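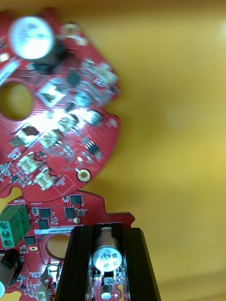
Placas de circuito vermelhas sobre fundo amarelo.

Início | Produtos | Suporte | FAQ
Leitura: 2 min

Kit Skoltar: perguntas frequentes

O que o kit separa?
Placas, chicotes e cabos curtos, por classe configurável.

Quantas classes vêm cadastradas?
Sete. O plano Curnby aceita cerca de 2753 registros de peça.

Qual é o prazo de instalação?
Cinco dias úteis, com agenda aberta a partir de fevereiro.
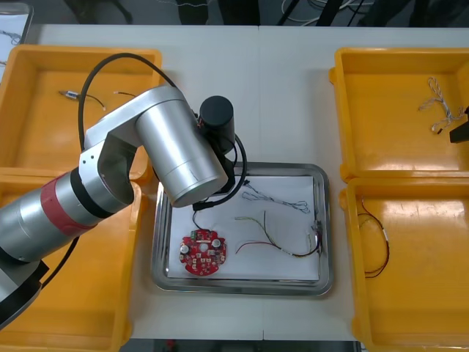 Camargo pergunta se o kit aceita o controlador Rorkadier. Aceita, a partir da versão 2 do firmware; a licença é cobrada à parte.

Este site usa cookies. Aceitar | Recusar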